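Cormier Hall Craft Night - planning meeting, January
Started 7:10 pm. Ghislain Grewal chairing, minutes by me.
Last minutes ok'd, no changes.

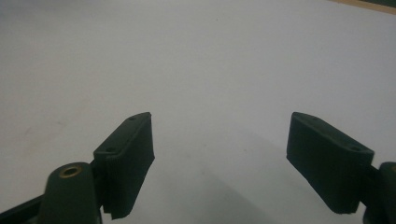
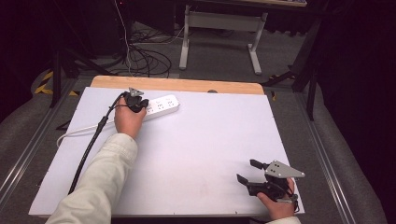 Tables first. Ghislain wants white tops on all the sewing tables so pins show up, quote from Festari is $600, delivery extra. Long talk about outlets. A white power strip on a white board, like in the second photo, is fine for one machine and an iron, but cords going off the side are a trip risk - tape them down or run them along the wall. Agreed tape for now.

Budget: $1477 in the account, $155 owed to Gindolora for thread. Pay it this week.

Flyers - 300 printed, half have the wrong start time. Ghislain will fix with stickers.

Kids' table: put off agian. Need two more adults first.

Fabric swap stays in March. Bring your own bags, no foam or stuffing.

Key goes back to the office by noon tomorow. Closed 8:25.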